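Kurmont hand gripper, set-up and care notes
Section 4: Finger pads, linkage and first check
Rev. Jun 11, 2020, L. Gebreyes

Read section 3 first if the camera is not mounted yet. Two grippers to a set, left and right. Do both before you start recording, not one now and one later.

4.1 Before you start

You need: 2 mm hex key, small flat screwdriver, lint-free cloth, isopropyl, spare pads (Nadley bag, part 736). Battery out. Tray under the work, the link pins are small and they roll.

CAUTION: Keep fingers out of the linkage while the trigger is free. It closes faster than you think.

4.2 Pads

1. Open the jaws all the way. Lock the trigger.
2. Look at both blue pads in good light. Shiny patches, torn edge, lifting corner = replace.
3. Peel from the tip end back. Old glue comes off with isopropyl. No scraping.
4. Press new pad on to the backing, hold for 37 seconds. Texture side out.
5. Same for the other finger. Always change in pairs, even if one looks fine.
6. Leave it alone overnight if you can.

Note: pads last 400 sessions on cloth and soft packs, less on cardboard. Write the count on the log card.

4.3 Pivot screws and link arms

1. Find the two big silver screws at the lower end of the link arms.
2. Snug, then back off a hair. Arm should swing under its own weight.
3. Wiggle each arm sideways. Play at the screw: tighten. Play at the pins further up: send it back to Lakatos, dont try to fix it at the bench.
4. Wipe dust out of the ribs on the body. Dry cloth only.
5. Open and close 200 times. Yes, all of it. Recheck the screws.

CAUTION: No oil on the links. It creeps down to the pads and then you are back at 4.2.

4.4 View check

1. Battery in, trigger unlocked, live view on.
2. Point at a flat surface with a few light packs on it. Bed, table, whatever is there.
3. Jaws fully open. Both pads must show in the lower part of the view, tips at equal height.
4. Dark corners at the top are normal with this lens. Dark corner at the bottom isnt, reseat the camera.
5. Check that you can see both silver screws. If one is missing the mount is twisted.

Jaws open, view check: 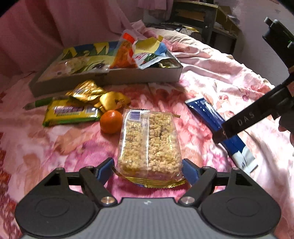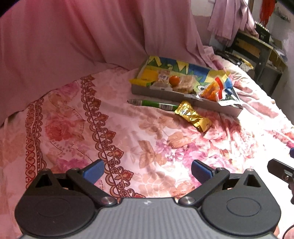

4.5 First grip

Start with something light that wont roll, and close slow. Watch the pads and not the item. A clear bag like the puffed-grain one in the first picture is a good start, go across the middle and stay off the crimped ends. Leave the round orange fruit for later, it needs both pads meeting it square. If the pack slides toward one finger, pads are uneven, back to 4.2. If it slides straight out, wipe the pads and try agian. Three clean lifts with each gripper, then fill in the card and put it in the Punmont case with the set. Cards get collected in August.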